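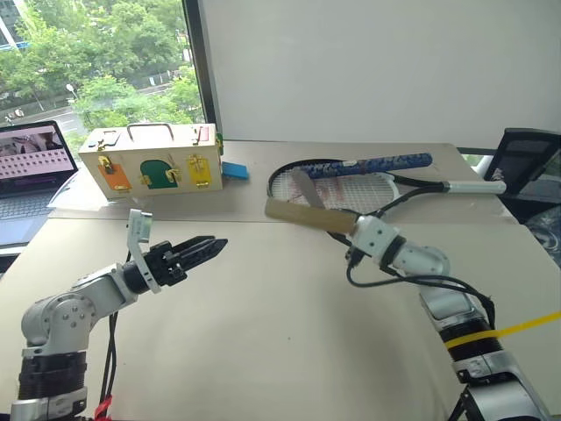

双臂工位运行与维护 » 故障通报与讨论
主题：Caro 工位右臂通信中断后夹爪未卸力，并出现恢复瞬间跳动，请各站点协助核查

Katiyar站_设备组　　楼主
各站点设备负责人：
现将 Katiyar 站 Caro 工位在1月发生的一起异常情况通报如下，并请使用相同配置的站点协助核查。

一、配置。双臂工位，左右臂末端均装平行夹爪，臂控制器为 Tirkeo，上位机与控制器之间经 Uvport 网关转发指令。看门狗时限为出厂值100毫秒。作业内容为桌面物品操作，包括手持木铲、锁扣盒开合、锁扣板翻转等。

二、经过。当班作业为锁扣板，右臂夹爪夹持板框一角时，Uvport 网关报504，上位机界面随即停止刷新。右臂各关节按预期进入保持状态，夹爪则维持中断前最后一条力指令，未卸力，亦未降至保持力。操作员按规程按下急停，臂体断使能后缓慢下沉，夹爪仍处于闭合状态，板框受到向下的拉拽，边角出现压痕。

三、恢复过程。复位后重新上使能，网关恢复转发的瞬间，右臂向左侧出现一次明显跳动。当时两名操作员均在黄线以外，无人员受伤，无其他设备损坏。

四、复现情况。我站事后断开网线模拟中断，共进行5次，其中2次出现恢复瞬间跳动，夹爪不卸力的现象则每次均可复现。

五、目前处置。该工位已停用，控制器日志与网关日志已导出封存。请各站点回复：是否出现过504报错；夹爪在中断后处于何种状态；Uvport 是否启用了断线缓存。

如有类似情况，请在本帖内说明，勿另开新帖。

南区联调
已阅。我站同配置工位未出现过504，但夹爪行为与通报一致：只要指令流中断，夹爪即维持最后一条力指令。我方此前一直将其视为正常设计，未作为异常上报。
从夹持物品安全的角度考虑，中断后不松开是合理的。若夹持的是工具或有一定重量的物品，自动卸力将导致坠落，风险未必更小。建议设备组在通报中将“夹爪未卸力”与“恢复瞬间跳动”分为两个问题，前者是否构成故障，尚需讨论。

工位安全审查
回复 南区联调：
对上述意见，我方持保留态度。夹爪维持闭合可以接受，维持最后一条力指令则不宜接受。两者的差别在于：最后一条指令可能恰好是操作过程中的峰值力，例如正在扳动锁扣时，操作员会短时加大夹持力。此时中断，夹爪将以峰值力无限期保持。若夹住的是手指，操作员按下急停也不能使其松开，通报中第二条已经说明了这一点。
我方要求：中断后夹爪应在看门狗时限内降至预设保持力，急停后应可由人工直接掰开。请设备组补充说明，急停之后夹爪能否手动打开，所需的力是否超出一般人员的能力。

Katiyar站_设备组　　楼主
回复 工位安全审查：
急停后夹爪可以手动打开，但需按住夹爪侧面的释放钮，单手操作时不易完成。当日由一名操作员托住板框、另一名操作员按释放钮，方才取下。所需的力未做测量，待补。
另需更正一处：通报第二条所称“臂体断使能后缓慢下沉”，经核对日志，下沉发生在急停之后、抱闸完全闭合之前，时间很短。原文“缓慢”一词不准确，以本条为准。

Uvport用户_北楼
关于恢复瞬间跳动，本人认为原因基本可以确定，即断线缓存。Uvport 默认启用缓存，中断期间上位机若未停止发送，指令会在网关内排队，恢复后一次性转发。控制器收到的目标位置与当前位置相差较大，便会出现跳动。
请设备组查看网关配置中的缓存一项。若为启用状态，关闭即可，不必停用整个工位。

Katiyar站_设备组　　楼主
回复 Uvport用户_北楼：
已查，缓存为启用状态，与出厂设置相同。但仅以缓存解释，尚有一处不符：复现时缓存始终启用，跳动却未在每次试验中出现。如确由缓存引起，则每次均应出现。在该问题查清之前，我站不予恢复使用。

Uvport用户_北楼
是否出现跳动，取决于中断期间操作端有无动作。操作员若在断线后保持手部不动，排队的指令与当前位置基本一致，恢复时便看不出异常。请核对各次试验中操作端的记录，而不能仅看网络一侧。

南区联调
补充一点。我站在类似工位上遇到过线缆原因造成的短时中断，表现与网关超时很接近。右臂腕部引出的线缆在前臂一侧留有较长的环，手腕翻转幅度较大时，接头处会受到侧向拉力。锁扣板作业恰恰需要频繁翻腕。建议设备组在排查网关之前，先检查腕部接头。
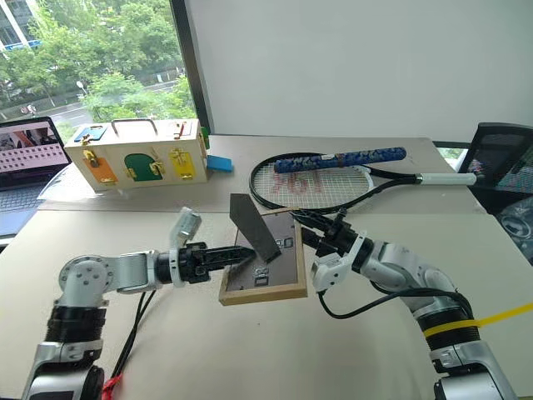 Caro 工位锁扣板作业，右臂夹爪夹持木框板右上角。桌面远端为三门锁扣盒及网球拍。

工位安全审查
回复 南区联调：
线缆检查应当进行，但不宜将其作为优先解释。504由网关报出，说明网关在等待控制器应答时超时。腕部线缆若承载的是夹爪信号，其中断应由控制器报夹爪离线，报错内容应有所不同。请说明贵站当时的报错代码。

南区联调
回复 工位安全审查：
经查当时记录，我站报的确为夹爪离线，并非504。上一条中“表现很接近”系指操作员的观感，即画面停住、夹爪不动，与报错代码无关。该意见仍供参考，但同意不作为优先解释。

Tirkeo控制器_集成方
本单位承担过多套 Tirkeo 控制器的集成工作，就本帖作几点说明，供各站点参考。
其一，关节与夹爪在控制器内分属两个通道，看门狗只作用于关节通道。夹爪通道的超时行为由单独参数决定，出厂值为“保持”。该参数在手册中列于附录，正文未提及，现场多有忽略。
其二，将该参数改为“降至保持力”后，夹爪会在超时后按设定值夹持，不松开，也不维持峰值。此项修改应能同时满足南区联调与工位安全审查两方的要求。
其三，跳动问题与本控制器的恢复策略也有关系。控制器在重新上使能后，默认接受第一条到达的位置指令，不检查其与当前位置的偏差。关闭网关缓存只能减少过期指令，不能替代偏差检查。若操作员在复位时手部不在原位，即使没有缓存，同样会产生跳动。
因此，对“关闭即可，不必停用整个工位”的说法，本单位不能同意。

Uvport用户_北楼
回复 Tirkeo控制器_集成方：
第三点可以接受，撤回“不必停用”的意见。但需指出，偏差检查若设得过严，操作员每次复位都要反复对位，作业效率将受到明显影响。我站曾启用过类似功能，使用一段时间后，操作员普遍要求关闭。

工位安全审查
回复 Uvport用户_北楼：
效率问题可以通过对位提示界面解决，不应作为关闭检查的理由。请说明贵站目前该功能的状态。如处于关闭状态，请一并纳入本次核查范围。

Uvport用户_北楼
目前为关闭状态。已转告站内负责人，由其答复。

Katiyar站_设备组　　楼主
现将后续核查结果补充如下。
1. 已调取各次模拟中断的操作端记录。出现跳动的2次，操作端在断线期间均有明显位移；其余各次，操作端基本静止。北楼同事的判断与记录相符，特此说明。
2. 腕部接头已拆检，未见松动，针脚无变形。线缆环的长度偏大，已重新绑扎并留出翻腕余量。
3. 夹爪通道超时参数确为“保持”，已改为“降至保持力”。修改后模拟中断，夹爪降力动作正常，所夹板框未脱落。以木铲试验时，铲柄在夹爪内有轻微转动，铲面下垂，但未掉落。
4. Uvport 断线缓存已关闭，控制器恢复时的偏差检查已启用。
5. 504报错的根本原因尚未查明。网关日志显示，报错前控制器应答时间已连续上升，原因待查。在此之前工位仍处于停用状态，仅限设备组人员在无工件条件下测试。

南区联调
关于第3条，铲柄转动不宜视为轻微问题。木铲为扁平形状，夹持面小，保持力若按锁扣板设定，用于工具类物品可能不足。本次试验未掉落，不代表换一把柄较光滑的工具也不掉落。建议按作业类型分别设定保持力，并在切换作业时由操作员确认。

工位安全审查
回复 南区联调：
分别设定会增加误选的可能。我方倾向于统一采用较低的保持力，工具坠落的后果以桌面软垫和禁入区控制。木铲自桌面上方不高处落下，危害有限；夹爪以过大的力夹住人手，危害则不可接受。

南区联调
禁入区既已存在，人手在正常作业中本不应处于夹爪之间。贵方的风险假设与禁入区的设置前后不一致。

工位安全审查
禁入区对正常作业有效，对取件和复位无效。本次事件中，操作员恰恰是在急停之后进入该区域托扶板框的。复位阶段应按有人在场考虑，此项意见不作调整。

Tirkeo控制器_集成方
两种做法在控制器内均可实现，请双方议定后由站点书面确认，本单位可提供参数表。另请设备组将报错前一段的控制器负载记录发来。应答时间连续上升的情况，本单位在另一现场见过，当时与日志写入占用有关，是否适用于本例，须看记录方能判断。

Katiyar站_设备组　　楼主
回复 Tirkeo控制器_集成方：
负载记录已通过站内邮件发出，请查收。保持力的设定方式暂按工位安全审查的意见执行，统一取低值；南区联调的意见一并记入核查单，待手动打开力的测量完成后再议。尚未回复的站点，请继续在本帖内填报网关缓存状态与夹爪超时参数两项。

西配楼_值班
我站填报：网关缓存为启用状态，夹爪超时参数为“保持”，未出现过504。偏差检查一项在我站控制器菜单中未找到，固件版本可能较旧，请集成方告知升级途径。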